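Let the porter keep the good part

I have worked in canteens, bakeries and one very grand hotel basement, and in every one of them the person who knew most about how the place ran was the kitchen porter. So when Brolorbridge, the contract caterer where I now look after training, decided to try out robot arms in its kitchens, I had one question. What happens to the porters?

Two years on I can give an answer, and it's a far happier one than I expected. I think the arms are wonderful. I also think we came close to wasting them, and that most workplaces bringing in automation are about to make the mistake we nearly made.

Some background first. Our main kitchen at Dondstead sends out 3000 meals a day to schools and day centres. The washing up alone used to take up most of an evening shift. Pans came back in crates, were tipped out, sorted, scraped, racked, washed, stacked and put away, and nearly all of that was done by people bending over at the wrong height. Our first arm stood at the sorting bench and did one thing: it took bowls out of a crate and put them on the rack. It was slow. It dropped things. I stood and watched it for the whole of my lunch break and was late back.

What I loved about it was how dull the job was. There is a certain kind of automation talk that always wants to start with the clever bit, the cooking, the tasting, the menu. Why start there? Cooks like cooking. Start with the crate. Start with the four hundredth bowl of the evening, when your wrists have gone and your mind is on the bus home.

Kianoush Nikzad was on the porters' shift back then and had been for 6 years. He was against the whole thing and told the managers so, loudly, in a meeting I was in. His point was a good one. He said the sorting bench was where he learnt what was wrong with the day. If the rice came back stuck to the pans, the ovens at the back were running hot. If the custard bowls came back full, somebody had changed the recipe. The machine would move the bowl and never mention the custard.

He was right, and for the first few weeks we proved it. The bench got tidier and the kitchen got stupider. We sent out the same thick gravy for most of March before a school rang to complain, and any porter would have caught it on the first evening.

The fix was almost embarrassingly simple. We stopped treating the hours saved as hours to cut. Kianoush now spends the start of each shift going through what has come back, and the cooks get a note from him before they plan the next day. He is paid more for it, too. The note is often blunt ("peas again, stop it") and it has done more for our food than any consultant's report I have had to sit through. He also runs the bench, decides what the arm takes and what it leaves, and can stop it whenever he likes without asking anyone.

That last bit matters more to me than all the rest. When Gedska, the firm that supplies our arms, first came to us, the stop button was going to belong to the supervisor. Rosalinda Catacutan, our union rep, read the plan through and put a line through that part. If you're standing next to the thing, she said, you stop the thing. I'd put that sentence on the wall of every warehouse and hospital laundry in the country.

She got something else into the agreement that I'd urge on anybody facing the same talks. For the first 90 days of any new machine, no shift could be shortened and no post left empty on account of it. That gave people room to be curious. You can't ask somebody to help teach the machine a job while they're wondering whether the job will still be theirs by summer. Once that worry was off the table the suggestions came pouring in – 285 of them, on scraps of paper, most about things the engineers had never thought of, like which way up a greasy lid should lie.

The teaching is the part I find most exciting. It's fiddly, patient work. Arms like ours have to practise on all the awkward business of a kitchen: things that overlap, things that sit at a slant, things poking over a rim. A good deal of that practice happens at toy scale, with play pans and plastic bowls, and I could watch it all day.

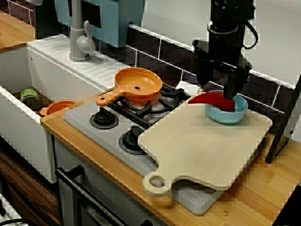 Small-scale practice: the gripper reaches for a red plastic piece in the blue bowl.

Any porter looking at a piece propped in a bowl like that will have an opinion on how to get hold of it. Go in from the side, pinch the end that sticks out, tip it towards you. That knowledge lives in people's hands and has gone unpaid and unnoticed for as long as there have been sinks. Now it is worth something, and the people who have it should be in the room, on the clock, when the teaching is done.

I know it doesn't always go this way. A friend at Whitlock, a packing firm a few miles from us, saw arms arrive over one weekend and half her line moved to nights. The machines were much like ours. The managers had simply decided beforehand what the saved time was for, and hadn't asked a soul.

So my plea to anyone about to sign for one of these is to have that argument first, and have it with the people at the bench. Who gets the time? Who holds the button? Who hears about the custard? We are getting a second arm at Dondstead for the lids, and Kianoush has already told Gedska where it's going to stand.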